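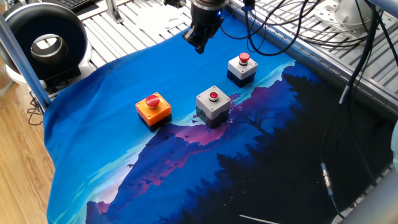
Three push-button control boxes on the printed cloth, the mushroom-style stop button at the left.

Stop buttons and control boxes: bring yours in

The Pludham workshop is collecting push-button boxes for the shelf in the Lesgate store. Single-button boxes are the most useful, in any colour of housing. We can also use the larger red mushroom-style stop buttons, and spare caps.

Please take the cable off before you hand a box over and tape any loose screws inside the lid. Write on a label what it was last wired to, if you know. Boxes with cracked housings can go in the parts crate, as the buttons are often still good.

The store opens at 2 in the afternoon through February. Ask for the Ekatari shelf, which is past the drill stand. Members may borrow up to 2 boxes at a time and should sign the book when they take them and when they bring them back.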